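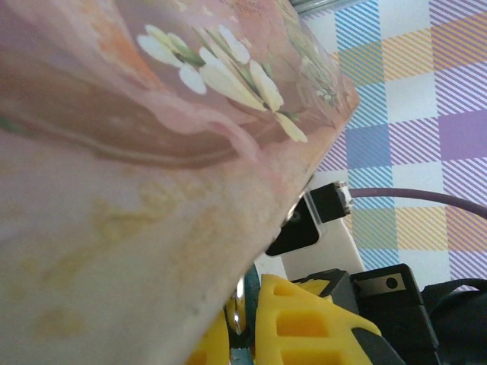 By Rania Hourani

2 min read

IRNINECK, 2020-07-22. Partanen has approved a budget for wrist-camera gripper stations at its Burnau handling site, where printed boxes and similar light goods are at present picked and placed by hand. The first order covers two stations. A further purchase will be considered in February, once running costs for the first pair are known.

Each station is costed as a complete unit: arm, gripper, wrist camera, mounting bracket, cabling and work surface. Earlier estimates listed the arm alone and left cabling and spare fingers to the maintenance budget, which made quotations hard to compare. Suppliers are now asked to price spare finger sets and camera leads as separate lines.

"The finger is a wearing part and should be bought as one," said Walid Daher, equipment planning manager at Partanen. "We have allowed 777 euros per station per year for fingers, leads and fixings. If the figure proves too high, it will be cut at the next review."

The specification, drawn up with integrator Todwood, requires that a camera lead can be replaced without removing the gripper from the arm. It also asks for a trial of 100 consecutive picks on patterned goods over a patterned surface, at normal shop lighting. Results on plain test blocks will not be accepted in its place.

Installation and operator training are budgeted at roughly 2,858 euros per station. Floor work and network points are excluded and will be charged to the site.

Quotations should be sent to Olga Gallardo, Purchasing, Partanen, Irnineck.

Shares: 2 | Comments: 0

Related
Burnau site: revised goods-in layout
Todwood updates gripper spares list
Partanen names Rami Saab head of maintenance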